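What's on the Label? A Project on Soft Toys and the Tags They Wear
Design and Materials, second-year report, 25 June 2019 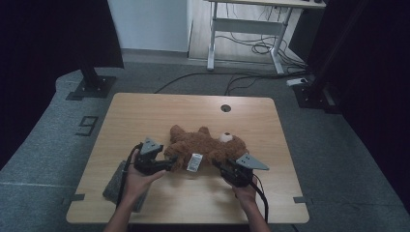

Our tutor's remark on the first draft was that a tag is the only part of a toy written for grown-ups, so why had I left tags until page 19? Fair point! I've moved them to the front.

I picked teddy bears for this project mainly for the fur (I wanted an excuse to handle a lot of it). Shaggy brown fur like this bear's hides a seam really well, and you have to part it with your fingers to find where an arm joins on. The small round muzzle is a different job altogether, white and tan, and any wonky stitching there shows up straight away.

But back to tags. I started at the Girkberg toy library in March and went through 179 soft toys, writing down where the tag was sewn and whether I could still read it. Most were in a side seam or near the bottom. The bear above has a white fabric one hanging from the middle of its body, so it's easy to get at when the bear is on its back.

Washing was the bit I enjoyed most! I put 3 spare tags through the machine over and over, and the one from a Vuner rabbit went so faint that I had to hold it up to the window. The Bisht one frayed along the cut edge but the print stayed put.

If I did it again I'd weigh the stuffing too, and I'd start the washing much earlier. The table of results is in the appendix, with the toys listed by shelf.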